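Subject: Re: [ridholm-sewing] Lining a basket without a pattern
Date: 2023-07-07

> I bought two yards of the Jollari cotton in January and still
> haven't cut it. Do you wash it first? And how much do you add
> for the drawstring casing?

Yes, wash it first. Mine lost close to an inch in length after one warm wash, and the dye ran a little. Dry it the way you plan to dry the finished liner.

For the casing I add 2 inches at the top. Fold down half an inch, press, then fold the rest and stitch close to the lower edge. Leave a gap at the side seam for the cord. If your machine is the older Verkix, use a longer stitch or it puckers.

I measure around the rim and around the base separately. Most plastic baskets taper, and a straight tube bunches up at the bottom.
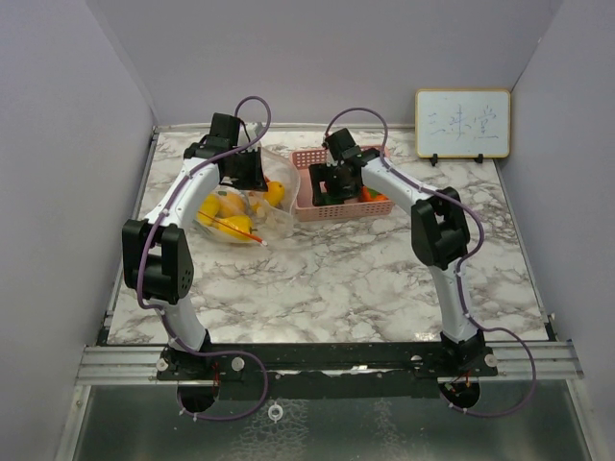 If the sides have holes, go with a tighter weave than the Jollari. Björklund has a plain twill that holds up fine, sold in 8-yard pieces. I split one with my sister and still have enough for the kitchen curtains.

I can mail you my measurements if you send me the size of yours.

Ridholm list, digest 17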